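Search tickets, people, places
Skip to content

Ticket: Pink bits from the soft-color set won't stay sorted
Opened by: Karla Montes
Assigned to: Gillespie Cowie
Status: Pending (has been since April)

Karla Montes, Tuesday, May 2, 2023
The small things in booth 2 have escaped their places again. I put everything away last night by type, then by color, and this morning the pink pieces were in with the yellow ones and I couldn't find the little tray. Expected behavior: a tidy surface. Observed behavior: a yard sale.

Gillespie Cowie
Have you tried putting them in the big black case? It has latches. I'm told latches help.

Karla Montes
Tried it. The case is so roomy that anything tiny slides to the bottom and you spend the morning fishing. 26 minutes for one pink cylinder. I've stopped being polite about it.

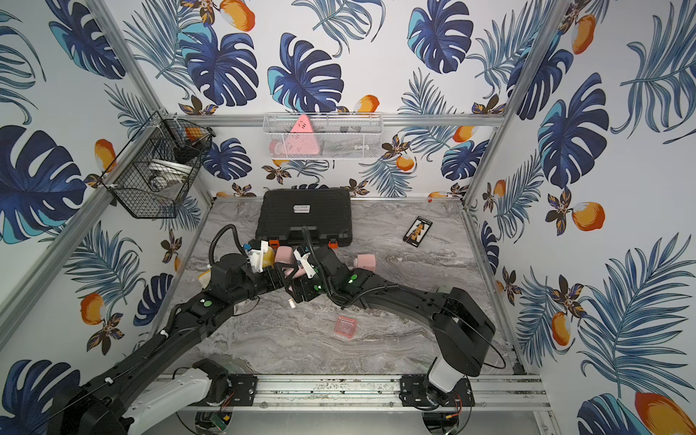
Where should the smallest pieces go while the rest is being sorted?
Park them in the translucent pink-red tray and leave it toward the front, well away from the case. Anything too big for the tray can wait on the marble pattern until its turn.

Siu-ming Kan
Seconding the tray. Also, the pale pink container rolls if you lay it on its side, so stand it up or put up with chasing it. I have done plenty of chasing.

Gillespie Cowie
Ordered divider inserts from Zilitz. Delivery is 32 days, which gives us time to reflect. Until then: tray for tiny, case for large, and whatever is neither goes on Karla's desk.

Karla Montes
It does not go on my desk.

Gillespie Cowie
Updated the instructions. Leaving this open until the dividers show up.

2 comments hidden. Show all
Share (2)
Get the Pradmont weekly digest in your inbox. Enter email to subscribe.
We use cookies to remember your ticket filters. Accept | Manage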